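Oct 25, 2018
Equipment planning, two-arm table

Went over what we can buy before the December cutoff. There is 3,000 left on the small equipment line and it has to be ordered, not only requested, by then.

Gripper fingers first. Ritley quoted 1,183 for a full set for both hands, delivery 90 days. Tedex is cheaper per finger but only sells the mounting plates separately, and their quote leaves the plates out. Asked for a new one with everything on it. If they come in under Ritley by less than the shipping, go with Ritley, same part numbers as last time and no redrawing.

Cables. We keep borrowing from the other benches. Put down 800 for replacements and a few spares, two lengths. Laskowska has them in stock. Want the longer ones for the left side, the current run is too tight when the arm reaches across.

Bins are cheap and can go on the general supplies account. Same gray ones with the wire handle. Don't mix in another type halfway through, the grasp settings are tuned for these.

Hatuvmont service contract: not this year. The price went up and we used one visit out of four. Pay per visit if something breaks. Need to check whether the old contract covers the controller until the end of December or stops earlier.

Still open: who signs for the fingers, and whether a 90 day delivery counts against this year's money. 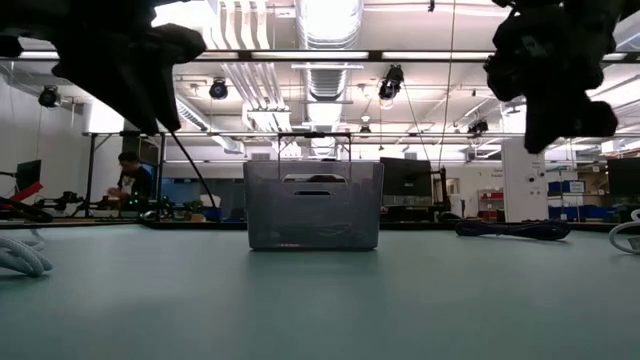

Can we order the fingers and the cables from the same budget line?
Both fit, at 1,983 together on the Ritley price, with the rest held back for shipping and mounting plates.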